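Shop notebook, Tovance bay, June

Continuing the water spot work on the dark clear coat panels. Last entry left off at the second wash of the Dunleavy hood, with etching still showing under the inspection light on the passenger side. Mild acid remover had been tried once at the label dwell and took off the surface mineral but not the rings.

Panel prep today: rinse, foam, two-mitt wash, rinse again, blow dry, then IPA wipe on the test half only. Clay was skipped on the left third so there is an untouched strip to compare against. Tape lines at the body crease and at the washer nozzles. Tape is the 3/4 inch, low tack. The wide roll left residue last month and I don't want that in the comparison.

Paint depth readings taken before any cutting. Hood is factory paint as far as I can tell, no steps between adjacent readings, nothing that looks like a respray. The fender next to it reads higher and less even, so it is out of the test. Gauge was zeroed on the bare steel plate first and checked again at the end. No drift.

Section A: finishing polish on a soft foam pad, DA at low speed, four passes. Gloss came up, rings still there. Looks fine in shade and bad under the light.

Section B: medium polish on a microfiber pad, same machine, six passes. Rings reduced to faint outlines. Some haze, which was expected with this pad. Followed with the finishing polish on foam and the haze cleared in one set.

Section C: same as B but with arm speed cut in half. Slightly better on the outlines, but the panel got warmer than I like near the crease. Stopped at four passes. Would not repeat this on an edge.

Pads were blown out after every section and swapped after two. Anything loaded past that starts to drag and the results stop meaning much. Used 40 grams of the medium polish across B and C, weighed from the bottle before and after. That seems high. Part of it is priming, part of it is sling onto the cowl cover.

Conclusion so far is that B is the process for the rest of the hood. Rings that survive B stay. Removing more clear to chase the last few is a bad trade on a car that lives outside under sprinklers. The customer form should say so in plain words before we start, and the current one doesn't.

Towel notes. The gray edgeless towels from the last Cistell order are marking soft clear on dry wipe. Tested on the spare black door skin: light, parallel marks visible after ten wipes with light pressure. Same towel with quick detailer, no marks. The older blue ones were clean both ways. Washed one of the gray ones hot with no softener and retested, marks reduced but not gone. Moving the gray stack to door jambs and wheels.
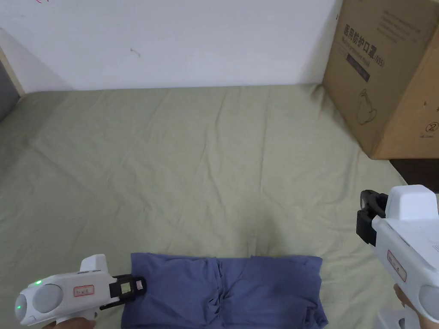
Dryer heat may be part of the towel problem as well. The low setting on the shop dryer runs hotter than the old unit did, and a few of the tag ends feel stiff. Next load goes on air only, and I will retest on the door skin with the same ten wipes.

Water. TDS on the hose bib was 687 this morning, before the softener. Softened water reads close to the same on the meter, as it should, since sodium replaces the hardness and the meter doesn't care. It still spots, but the spots wipe off. The DI tank is reading 40 at the outlet and is due for resin. Anything rinsed from it this week gets dried right away, no air drying on glass or black trim.

The Histville van is still booked after the hood. Interior only: extraction on two rows of seats, headliner spot clean, no ozone. Invoice draft is 910 before tax, with the seat removal as a separate line. Check the seat bolts for corrosion before committing to pulling the rear bench.

To do:
Finish hood with process B, coat the next morning after a fresh IPA wipe.
Order DI resin and two more medium microfiber pads.
Relabel the towel bins.
Rewrite the etching paragraph on the intake form.
Regrease the DA. It was getting noisy at low speed by the end of section C.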